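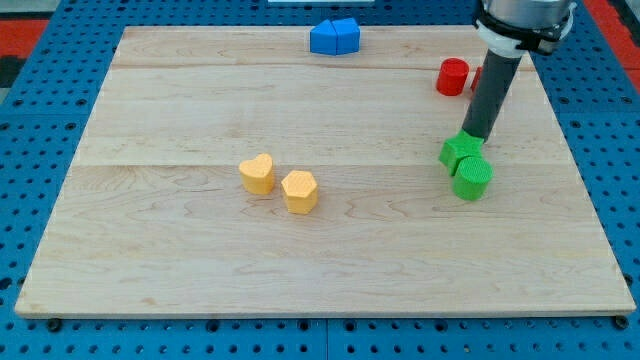
Regular giving is the main source of unrestricted income for many small disability charities, and the rate at which monthly donors cancel has a direct effect on how far ahead those charities can plan. This project examined donor retention at Kanmont, a supported workshop program for adults with intellectual disability. The program has three streams: timber, garden and kitchen. The timber stream is the one donors mention most often in their sign-up comments, and its basic material is a flat rectangular board of pale maple, glued up from three sections of plank with the seams still faintly visible and the grain showing a few darker swirls. Boards of this type are sold at the Kiston market and are also the subject of the donor newsletter more often than any other product. Whether that emphasis helps or harms retention was one of the questions set for us.

1. Background

Kanmont receives money from three sources: government funding attached to individual participants, sales of goods, and donations. Participant funding can only be spent on the supports named in each person's plan. Sales income is small and falls away in winter. Donations are therefore used for the costs the other two do not cover, mainly transport, tool replacement and the wages of the second instructor in each workshop.

Donations are either single or monthly. Monthly gifts are processed through Cukard, the payment platform the organisation adopted when it stopped taking cheques. Staff had noticed that many monthly donors left early but had not measured when, or at what point in the mailing schedule.

2. Aims

The project had two aims. The first was to establish when monthly donors cancel. The second was to test whether a change in the content of the early mailings was associated with a change in cancellation.

3. Method

We were given a de-identified export from Cukard covering monthly donors who joined during the study period. Each record held a start month, a gift amount, a cancellation month where there was one, and the reason code recorded by the platform. Names, addresses and card details were removed before the file reached us.

Records were excluded where the donor was also a family member of a participant, as these gifts behave differently and are often arranged in person. Records with a failed first payment were also excluded. This left over 70 usable records.

New donors were placed in one of two mailing groups according to whether they joined in an odd or even month. Group A received the existing series, which consists of a thank-you letter, a product story and an annual appeal. Group B received the same thank-you letter, followed by a short statement of what monthly gifts had paid for in the previous quarter. The statement was one page, with no request for a further gift. Both groups were followed for 13 months from the first payment, so that every donor passed the anniversary of joining.

We also held short telephone interviews with 6 donors who had cancelled and had agreed to be contacted. The calls followed a fixed list of questions and were not recorded. Notes were typed up the same day.

4. Results

Cancellations were not evenly spread. Most fell in two periods: the first quarter after joining, and the month following the annual appeal. Between these periods cancellation was low in both groups.

In the first quarter, Group B lost fewer donors than Group A. After the annual appeal the two groups were close, and we do not consider the remaining difference large enough to report as a finding. Gift amount had no clear relationship with cancellation in either group.

The reason codes were of limited use. The most common code was “other”, followed by “card expired”. Cukard sends one automatic notice when a card expires and then closes the gift. Several donors coded this way may not have intended to stop — one interviewee believed the gift was still running.

The interviews gave some context. Donors remembered the product stories and liked them, but two said they had assumed the workshops paid for themselves through sales. No interviewee named the cost of the gift as the main reason for leaving.

5. Discussion

The results are consistent with the view that early mailings should explain what donations are spent on. The product story appears to be read, but it can leave the impression that the goods fund the program. We do not recommend dropping it. A version that states the cost of running a workshop session alongside the story would be simple to prepare from figures Kanmont already holds.

The expired card problem is separate and probably cheaper to fix. A second notice, sent by the office a week after the automatic one, would need no change to the platform.

6. Limitations

The sample was small and drawn from one organisation. Allocation by month of joining is not random, and donors who join in December may differ from those who join in March. The newsletter went to both groups and its effect could not be separated. The interviewees chose to speak with us and are unlikely to represent donors who left without comment.

7. Recommendations

Send the one-page spending statement to all new monthly donors within the first quarter.

Add a second expired card notice and record the response.

Replace the “other” reason code with a short free-text field.

Move the annual appeal for monthly donors to a different month from their anniversary, and compare cancellations with the present arrangement.

8. Data storage and acknowledgements

The export was kept on the faculty drive and deleted after marking, as set out in the agreement with Kanmont. The analysis spreadsheet, which contains totals only, has been returned to the program office. We thank the office staff for preparing the export and the Kolev Fund for meeting the cost of the telephone calls and printing.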